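How to Test Whether an Arm Can Tidy a Mixed Bin

Posted Feb 5, 2022 by Yee-man Lau

Clearing a bin of mixed tools is a chore that most people finish while thinking of something else. It remains a fair measure of how far a robot arm has come, both for the shop floor and for the junk drawer at home. The procedure below is the one we use on the Penner bench.

1. Choose the objects. Mix shapes and surfaces: something thin, something round, something flexible, something shiny. A flashlight, a paintbrush, a tape measure and a plastic spoon make a reasonable start.

2. Fix the bin. Clamp it to the table by the rim. A bin that creeps by 2 mm per pick will ruin the calibration well before the end of a run.

3. Scatter the objects by tipping them in from a second container. Do not arrange them by hand. People leave gaps between items without meaning to, and the success rate rises accordingly.

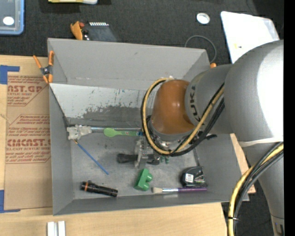 4. Set the closing force low and raise it in small steps. Thin handles lying flat on the floor of the bin are the hardest case, as the fingers must reach the floor without striking it. Objects near a side wall come next – the approach angle is limited and the wrist may foul the rim.

5. Check the cable loop at the wrist through its full rotation before running unattended. Leave enough slack for the extreme poses, then tie the remainder back.

6. Run 100 picks. Log each as clean, dropped, double or missed. Uldis Rimkutė also records the grasp point, which helps when the same item fails repeatedly.

In our November runs the arm made 80 clean picks out of 100. A person doing the same job would rarely drop anything. For sorting stock overnight that figure may be tolerable, provided someone handles the leftovers in the morning. For a kitchen drawer it is not, and colour or labelling makes little difference to the result.

Keep the raw logs. Our archive holds 2000 picks, and the early ones are still useful for comparing grippers.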